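How Do You Teach a Robot to Pick Something Up?

Quick one today – robots! The kind with one long arm and a gripper on the end. Like a claw machine at the arcade, only better at its job (mostly).

So. A robot arm doesn't know anything when you switch it on. Doesn't know what a block is. Doesn't know what "pick up" means. Somebody has to show it.

Two ways to do that.

Way one – by hand. You grab the arm and move it yourself. Down, close the gripper, up, over. The robot's joints keep track of every bend. Kind of like when a grown-up holds your hand to help you write your first letters.

Way two – remote control. You stay in your chair and steer. Could be a game controller, could be a joystick, could be a small copy of the arm that you push around while the big one does the same. Every move you make gets saved.

And you can practice on a computer first! A pretend robot in a pretend room. Drop the block 16 times, nothing breaks. Nobody has to sweep up. 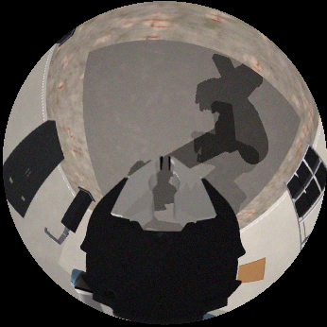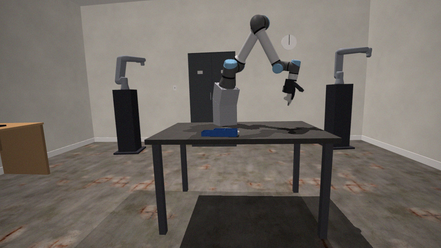
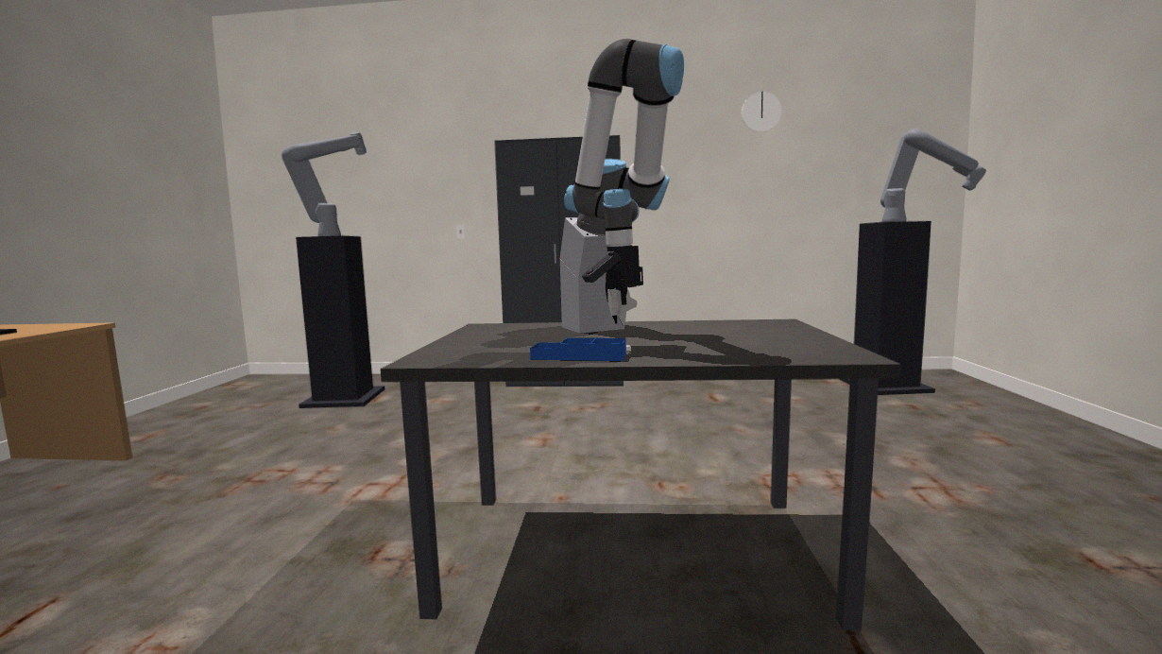
All three are from the same computer-made room.

by Petrauskas

Look at the round, bendy one. It's a close-up view with the big black gripper poking up from the bottom. Everything curves at the rim, a bit like looking into the back of a spoon. The other two are from farther away, so you get the table, the big arm and the blue thing lying there.

Why bother with both kinds of view? Try this at home. Put a sock on the floor and look at it through a cardboard tube. Now pick it up. Hard! You can see the sock really well but not where your elbow is going. Now stand back and have a friend tell you "left a bit, left a bit". Easier to aim, but fiddly at the end. Close view plus far view works best.

OK so how many times do you have to show it? Lots. In our Lellel game you start with 13 tries, and most kids' robots are still pretty clumsy after that. At 128 they get better. Our class record is 2596, which took all of March and alot of snacks.

And don't do it exactly the same way every time. Move the block over. Turn it sideways. If the robot only ever sees the block in one spot, it'll go to that spot even when the block is somewhere else. Grabs air. Very funny the first time.

Go slow, too. If you wiggle, the robot learns teh wiggle.

Words to know:
Gripper – the robot's hand
Joint – a place where the arm bends
Demonstration – one time of showing the robot what to do

Next time on the Wadach page: how a robot knows when to let go.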